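Betreff: Re: Benefizabend im Theater Gornitz, Karten und Mitfahren
Von: Ainhoa Cuesta
Datum: 17. Oktober 2018

Hallo ihr Lieben,

Prasetyo Harahap schrieb:
> Wie läuft das dieses Mal mit den Karten? Im Juli standen wir
> ewig an der Abendkasse, und fährt wieder jemand aus Plernau?

Danke fürs Nachhaken, Prasetyo! Also: Das Ensemble Urquijo spielt »Darside«, und von jeder Karte gehen 4 Euro an die Lesepaten. Beim letzten Abend sind so 3556 Euro zusammengekommen – ich war wirklich baff! Eine Abendkasse gibt es nicht mehr, die Karten liegen auf euren Namen am Einlass bereit.

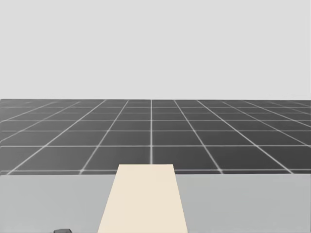
Grauer Hintergrund, dunkler Boden mit weißem Liniengitter

Die Plätze werden nach Zahlungseingang vergeben, wer vorne sitzen mag, überweist also besser bald (Stichwort 3856, bitte nicht vergessen, sonst suche ich mir wieder einen Wolf). Das Stück ist übrigens deutlich komischer, als der Titel klingt, und in der Pause gibt es Quiche und den guten Apfelsaft.

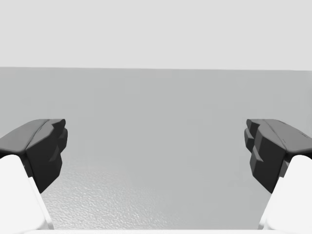
Mitfahren ab Plernau

Bei mir sind noch zwei Plätze frei, Abfahrt wie immer am Bahnhof. Prasetyo, einen halte ich dir frei, ja? Wer sonst noch mitwill, schreibt mir bitte direkt und nicht über die Liste.

Liebe Grüße
Ainhoa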